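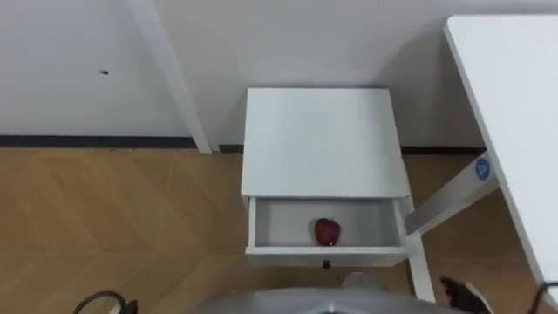 How to track down a drawer task that fails halfway

If your robot opens the drawer fine, puts the object in fine, and then shoves the whole cabinet into the wall or just stops dead on the close, this page is for you. I lost most of June to this one, so let me save you some time!

Our setup is a two-armed robot, a little white cabinet with one drawer and a round black knob, and an apple. The job: open, place, close. Out of 229 runs, 30 died on the close. Everything before it looked great, which made me blame the close policy for way too long (sorry, Ruwan, I know you told me to look at the logs first).

Step 1. Hit stop before you touch anything.
I mean the real stop, the button, and wait for the arms to hold. Iresha once reached in to grab the apple while the controller was still retrying, and the gripper came back for another try with her hand in the drawer. She was fine, just a scraped knuckle, but we have a rule now: one person on the button, one person at the drawer, and you say "stopped" out loud.

Step 2. Leave the object where it is.
I know, you want to reset. Don't! Look at where it ended up first. An apple sitting up close to the drawer front, nearly in line with the knob, is a different case from one way at the back. Write it down.

Step 3. Pull the force log for the close.
We use Sikder for logging, but anything with timestamps will do. Plot the push force against drawer travel. A jam gives you a steep climb with no travel. Ours was flat, then a spike, then flat again, so the fingers were losing contact and hitting the front a second time.

Step 4. Check the contact point.
Our script aimed at the knob. A small round knob is a lousy thing to push on, and the finger slides right off it. Move the target to the flat part of the drawer front, next to the knob, and keep both fingertips closed.

Step 5. Cap the retries.
Mine was set to 100 (don't ask). Set it to two, and have the arm back off and hold after the second miss.

Step 6. Rerun slowly.
Half speed, hand on the button, object placed in the spot you wrote down in Step 2. If it closes there, try the back and both sides before you go up to full speed.

With the new contact point and the retry cap, the close stopped failing for us at half speed. At full speed I still get a miss now and then when the cabinet has crept away from its mark, so tape the floor. Nuwan is testing a rubber pad under the base and I'll add his numbers when I have them.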